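Vornomberg社ショールーム見学記 双腕作業キット「Tivex」を見てきました

3月、Vornomberg社のショールームで双腕の卓上作業キット「Tivex」を見学してきました。うちの会社は小規模な調理施設や福祉施設向けに厨房まわりの設備を納めていて、この1年ほど、下膳後の片付けや食材の仕分けを機械に任せられないかという相談が増えています。カタログだけでは判断がつかないので、実機を動かしているところを見せてもらうことにしました。以下は社内向けにまとめたメモを、取引先の方にも読めるように書き直したものです。

到着まで

受付は午前10時。最寄り駅からバスで15分、工業団地の入口で降りて、倉庫の並ぶ道をしばらく歩きます。建物の外には社名の看板が小さく出ているだけで、最初は通り過ぎました。駐車場は建物の裏側にあり、車で行く場合は正面ではなく北側の門から入るそうです。来客用の区画は事前に申請が必要とのことでした。

受付で入館証と保護めがねを受け取り、10分ほどの安全説明を受けます。床に黄色い線が引いてあり、アームが動いているあいだは線の内側に入らないこと、荷物は作業台に置かないこと、という内容でした。撮影は展示室なら可、隣の整備室は不可です。

案内してくれたのは、製品担当のUchenna Akinolaさんです。もともとは組立ラインの設計をしていた方で、Tivexには企画の段階から関わっているそうです。説明は日本語で、細かい仕様の話になると英語の資料を画面に出しながら進めてくれました。

Tivexの構成

Tivexは、アーム2本、グリッパー2個、カメラ、制御用の小型コンピューター、教示用のソフトウェアをひとまとめにしたキットです。作業台は付属しません。手持ちの机に固定金具で取り付けるのが基本で、天板の厚みと材質に条件があります。うちの標準の調理台はステンレスの薄板なので、そのままでは付かず、補強板を入れる必要がありそうです。

ソフトウェアは「Igwe」という名前で、Tivexとは別の製品として扱われています。キットを買うと1年分の利用権が付き、2年目からは年額の契約になります。Igweがなくてもアームを動かすことはできますが、教示した動作の保存や呼び出しができなくなるので、実質的には必須と考えたほうがよさそうです。

導入支援は、代理店のStandbergが受け持っています。設置、初期の教示、操作研修が一式になっていて、研修は2日間。うちが契約するとしたら窓口はStandbergになり、Vornomberg社と直接やりとりするのは故障時の解析くらいだという説明でした。見積もりはまだもらっていません。

教示のやり方

最初に見せてもらったのは教示の作業です。担当者が手元の操作器を動かすと、アームが同じように動きます。この動きをカメラの映像と一緒に記録し、何度も繰り返して、似た状況で同じ作業ができるように学習させます。位置を数値で打ち込んでいく従来の方式とは、準備にかかる手間の種類がだいぶ違います。

Akinolaさんの話では、ひとつの作業につき最低でも100回分の記録を取ることを勧めているそうです。物の置き場所が毎回変わる作業や、形のばらつきが大きい物を扱う作業では、1,000回分まで増やすこともあるとのこと。100回なら慣れた人が半日から1日で終えられると聞きましたが、慣れるまでの時間は含まれていません。施設の職員さんに片手間でやってもらえる量かどうかは、かなり疑問が残ります。

操作器は少し触らせてもらいました。思ったより軽く、腕の疲れは気になりません。難しいのは奥行きの感覚で、グリッパーを下ろしたつもりがまだ手前だった、ということを何度かやりました。隣で見ていた同僚のほうが上手で、5分ほどで小さな容器を持ち上げられるようになっていました。

台所用品の作業台

展示室にはいくつか作業台があり、いちばん長く見ていたのが台所用品の台です。茶色の天板に、編んだかご、皿を立てる木の水切り、マグカップ掛け、引き出し付きの木の棚、オーブントースターなどが置いてあり、両側からアームが伸びています。かごの中は黄色いとうもろこしが2本。家庭の台所に近い配置を想定した台で、うちの用途にもいちばん近いものでした。
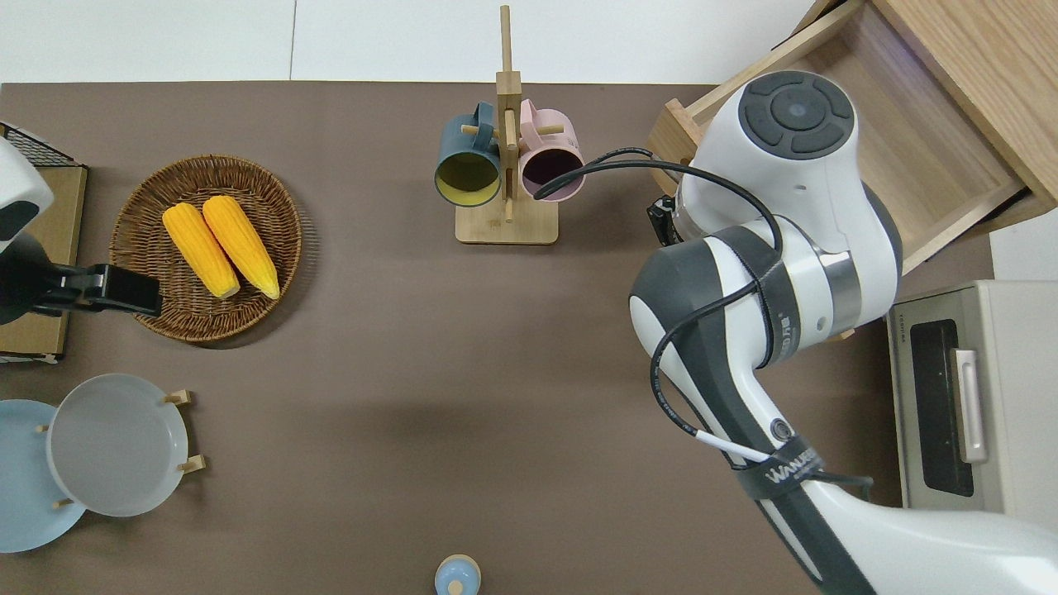 この台で扱う作業は、登録されているものだけで27種類あるそうです。かごから野菜を取り出す、皿を水切りに立てる、マグを掛ける、引き出しを開け閉めする、といった単位で分かれていて、Igweの画面で順番に並べてつなげることができます。つなぎ目では一度アームが待機の姿勢に戻るので、全体としては人がやるよりかなりゆっくりです。待機を省く設定もありますが、展示では使っていませんでした。

見学中に通しで動かしてもらったのは3つです。

ひとつめは、かごの中の野菜を取って別の場所に移す作業。かごの縁が持ち上がっているため、グリッパーは真上に近い角度から入れます。1回目は持ち上げたところで少し回ってしまい、2回目はそのまま移せました。野菜の太さが変わると把持の強さを調整する必要があるのかと聞くと、ある程度は自動で合わせるが、柔らかいものは別に記録を取ってほしいという答えでした。トマトや豆腐のようなものは対象外と考えておきます。

ふたつめは、皿を立てる作業。片方のアームで皿を持ち、木の棒のあいだに差し込みます。速さはともかく、動きは安定していました。ただし展示で使っていたのは平らな皿だけです。施設で使われている仕切り皿や深めの鉢は縁の形が違うので、持ち込みで試せるか尋ねたところ、事前に現物を送れば評価してもらえるとのことでした。評価は有料で、Standbergを通して申し込みます。

みっつめは、マグカップを掛ける作業です。取っ手を短い棒に通さなければならないので、見ていていちばん時間がかかりました。5回やってもらって、うまく掛かったのは4回。失敗した1回は取っ手が棒の手前に当たり、アームがいったん引いてやり直しの動作に入ったところで、担当者が止めました。現場でこれを使う場面はあまり思いつきませんが、取っ手のある容器全般に応用できるなら検討の余地はあります。

質問したこと

洗浄と衛生について。アーム本体は防水ではなく、濡れた布で拭くところまで。グリッパーの先端は外して洗えますが、食洗機には対応していません。食品に直接触れる用途では専用の先端部品に交換することになり、こちらは別売りです。水がかかる洗い場の近くに置くのは避けてくださいと、かなりはっきり言われました。うちの客先では洗い場と下膳棚が隣り合っているところが多いので、配置の段階でここが引っかかると思います。

ケーブルについて。展示機ではアームの外側に沿ってケーブルが取り回してあり、動きに合わせてたわむ余裕を持たせていました。内部に通す仕様はないのかと聞くと、交換のしやすさを優先して外に出しているとのこと。納入時には固定用の帯と予備のケーブルが付きます。厨房で使うなら油と水はね対策のカバーが欲しいところですが、純正品はまだ用意がないそうです。

照明について。カメラの映像をもとに動くので、教示したときと明るさが大きく変わると精度が落ちます。窓際に置いて朝と夕方で条件が変わるような場合は、両方の時間帯で記録を取るのがよいそうです。展示室は窓に遮光の幕を下ろして、天井の照明だけで動かしていました。

騒音について。アームの動作音は小さく、隣で普通の声で会話ができます。制御用コンピューターのファンのほうが気になりました。

停止について。非常停止のボタンは台の手前に1つ、操作器の側に1つあります。押してから再開するまでの手順も見せてもらいました。アームを手で少し動かして姿勢を戻し、Igweの画面で確認してから再開します。慣れれば1分もかかりませんが、画面の表示が英語のままの箇所がいくつかあり、施設の職員さん向けには日本語の手順書を別に作る必要がありそうです。翻訳は次の版で対応予定とのことでした。

保守について。グリッパーの先端は消耗品です。交換時期は使い方によるという説明で、目安の数字は出してもらえませんでした。後日、資料を送ってもらうことになっています。関節部の点検は年1回、Standbergの技術者が訪問します。遠方の場合の出張費は別です。

気になった点

よかったのは、作業の変更が現場でできることです。従来の専用機だと、皿の種類がひとつ増えただけで治具を作り直すことになりますが、Tivexなら記録を追加すれば対応できる可能性があります。献立も食器も季節で変わる施設には合っています。

一方で、記録を取る人を誰が出すのかという問題はそのまま残ります。Standbergの研修には代行で記録を取るプランもあり、食器の種類が増えるたびに頼めば費用がかさみます。社内で1人、操作に慣れた人間を育てて、客先を回る形にするのが現実的かもしれません。

速さについては、今の状態で昼食後の下膳に間に合わせるのは無理だと感じました。夜間に時間をかけて棚に戻す、朝までに配膳の準備を済ませておく、といった使い方なら見込みがあります。ただ、無人の時間帯に動かす場合の安全柵の条件をまだ確認できていません。Akinolaさんにもその場では答えが出ず、設置場所の図面を見てから回答したいと言われました。

設置面積も意外に必要です。アームの届く範囲に加えて、周囲に人が入らない余白を取ることになるので、既存の調理室の隅に置けるという話ではありません。候補にしている2施設のうち、片方は寸法の時点で難しそうです。

今後の予定

まず、仕切り皿と深鉢、持ち手付きの汁椀を評価に出します。結果が戻るまでにひと月ほどかかるそうなので、そのあいだに候補施設の図面を整理し、Standbergに見積もりを依頼します。補強板については、うちの板金担当に天板の条件表を渡して、既製品で足りるかどうか見てもらっています。

見学は予約制で、1組4人まで、所要時間は2時間半ほどです。持ち物の指定はありませんが、かかとの覆われた靴を履いてくるように言われます。うちは質問が多くて予定を30分超え、昼食は帰りの駅の立ち食いそばになりました。次回は評価の結果を見ながら、整備室のほうで先端部品の交換を実際にやらせてもらう予定です。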